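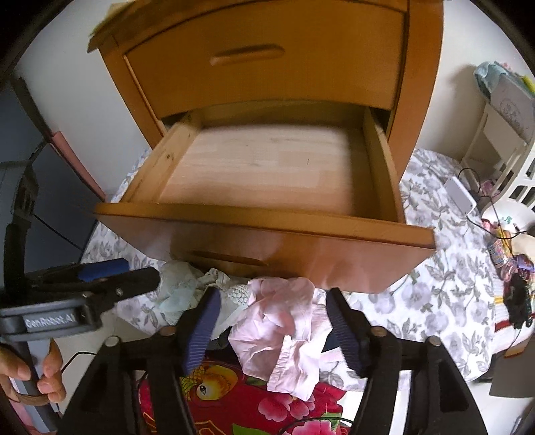
A wooden bedside table with its lower drawer open.

Renters' group questions $600 "furnished living" fee in Plosby

September
By Anong Srisuk, Trokgate Renters' Group
Reading time: 4 minutes

PLOSBY: The Trokgate Renters' Group is asking rental manager Boonchu to explain what tenants will get for a $600 yearly furniture fee, and to stop offering new leases under its Cetley package until the answer is in writing.

Cetley is being sold to Plosby renters as "furnished living without the fuss". The brochure runs to several pages and uses the word "curated" on most of them. We have read it more than once and still can't tell you which pieces of furniture a tenant is guaranteed, what condition they have to be in, or who pays when a drawer runner gives out in the second winter.

What the brochure does say is that each Cetley home includes "a considered selection of bedroom and living pieces". Our members asked Boonchu's leasing desk for the list. One was told a bed, a bedside table and a couch. Another was told the list depended on the property. A third was told that it would be given to her at key handover, after she had signed.

"I've been renting long enough to get nervous when the price is exact and everything else is vague," said Selamawit Gebretsadik, who speaks for the group on lease matters. "They know it's $600. They know which day it comes out of your account. Ask them whether there's a desk and suddenly it's a conversation about lifestyle."

The fee is charged every year for as long as the tenant stays. Boonchu has told us this reflects "ongoing access to quality furniture". Our reading is that a household staying 3 years will hand over $1,800 and own none of it at the end. Some of the pieces may well be good ones. Anyone who has shopped the second-hand places along Trokgate Road knows a decent timber bedside table doesn't cost much, and it can go with you when you leave.

Boonchu says Cetley will help people who move often and don't want to buy. We accept those renters exist. Students have told us they'd consider paying for a furnished room, and so has a nurse on a short contract. They would like to be able to say no to it as well. At present the homes being offered under Cetley are not offered unfurnished at any price, and we have trouble seeing a choice in that.

The Mill Row houses

Our strongest objection concerns the row of houses at the bottom of Mill Row, put up in 1941 and rented out for most of the time since. Several long-term tenants there have received letters inviting them to "transition" to Cetley at their next renewal. These people already have furniture. One couple has a dining table that came into the house before Boonchu managed it.

The letter does not say what happens to a tenant's own belongings if the offer is accepted. It does not say whether the rent changes if the offer is declined. It asks for a reply within 4 weeks and gives a phone number that, when we tried it, went to a recorded message about the benefits of Cetley.

Boonchu's written response to us described the letters as "an early expression of interest process". We asked whose interest was being expressed and are waiting to hear.

Condition reports

The group is also worried about bonds. An empty bedroom is fairly easy to inspect on the way in and on the way out. Add a bed, drawers, lamps and a couch, and there is a great deal more to argue over. The sample condition report we were shown has a single line for furniture, with a box to tick for "good". It has no space for scratches, marks inside drawers, loose handles or wobbly legs, and no space for photographs.

"If I tick 'good' at the start and there's a mark in the bottom of a drawer when I go, how do I show it was there before me?" Ms Gebretsadik said. "Boonchu says they'd be reasonable about it. Lovely. Put it in the lease."

What we are asking for

The group has written to Boonchu asking that it:

- publish a full furniture list for every Cetley home before any application is taken
- offer the same homes unfurnished, without the fee
- pay for repairs and replacement where wear is ordinary
- use a condition report with a separate entry for each item
- withdraw the Mill Row letters and send a plain one in their place

We have been told the list of furniture is being finalised. We were told that in our first phone call as well, and homes have been let since. Boonchu also points to a survey in which it says tenants responded warmly to the Cetley idea. We asked for the questions and how many people answered them. So far we have received a bar chart with no numbers on it.

Renters who have had a Cetley letter, or who have already signed, are welcome at the group's evening session in the Trokgate library meeting room, from 6.30 pm. Bring the lease and anything else Boonchu has sent you. Please don't sign a renewal on the strength of a phone call.

Media contact: Anong Srisuk, Trokgate Renters' Group, Plosby

Comments

millrow_deb
Got the letter. Rang the number twice and listened to the message all the way through. Still don't know if I can keep my own bed.

Gaz P
Bit harsh. I'm in a furnished place (not Cetley) and it suits me fine, moved in with two bags. But yeah, $600 every year is steep for stuff you give back.

Tanya
Does anyone know if the fee goes up with the rent? It isn't in my paperwork anywhere.

millrow_deb
@Tanya mine says "subject to review". Take from that what you will.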